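Setting Up a Shared Workbench: Section 4, Power and Cord Routing
By Eero Laitinen, 20 December 2017

Most bench guides spend pages on the top and a paragraph on the cords. I think that's backward. Tops last for years. Cords get yanked, pinched and walked on, and the clever products sold to prevent this mostly don't.

4.1 Before you start

1. Unplug everything on the bench. Switching off the power strip doesn't count.

2. Write down what each cord feeds. Assunta Greco skipped this on the Enthorpe bench in August and spent an afternoon tracing a charger that had been dead all along.

3. Throw out any cord with cracked or taped-over insulation.

CAUTION: Do not open a power strip to "fix" it. Replace it.

4.2 Mounting the strip

4. Screw the strip to the back leg of the bench, at least 20 inches off the floor. The adhesive pads in the Zendon kit claim to hold for life. Mine held for 19 days.

5. Leave the outlet nearest the wall free for whatever somebody brings in. They will bring something in.

Note: The Marchetti clamp fits square legs only, whatever the box says.

4.3 Bundling

6. Group cords that travel the same way and wrap them at intervals. Plain cloth tape will do. I have yet to see a molded clip that was worth the extra money.

7. Wrap snugly, then try to slide a cord through with two fingers. If it won't budge, loosen the wrap.

8. Where something swings or bends, leave a wide loop of slack on the outside of the joint and wrap the bundle on either side. Pull the part through its full travel by hand before you plug it in. 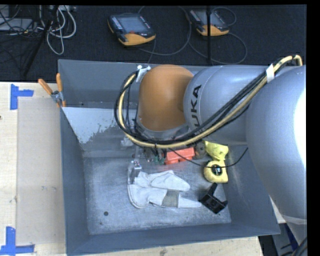
9. Check the loop again after a week. Slack has a way of wandering to the end where it's no use to anyone.

CAUTION: Never run power cords through a drawer or under a mat, even "just for today."

4.4 Labels

10. Label both ends. The printed flags from Irnatton look neat and fall off. A strip of masking tape and a marker has outlasted them on every bench I've set up -- and you can read it without glasses.

11. Plug things back in one at a time, largest first. If the breaker trips, stop there and move that item to another circuit.

Questions about this guide: ask for Eero at the Enthorpe shop, ext. 212. Copyright 2017 Enthorpe Shared Shop. Back to top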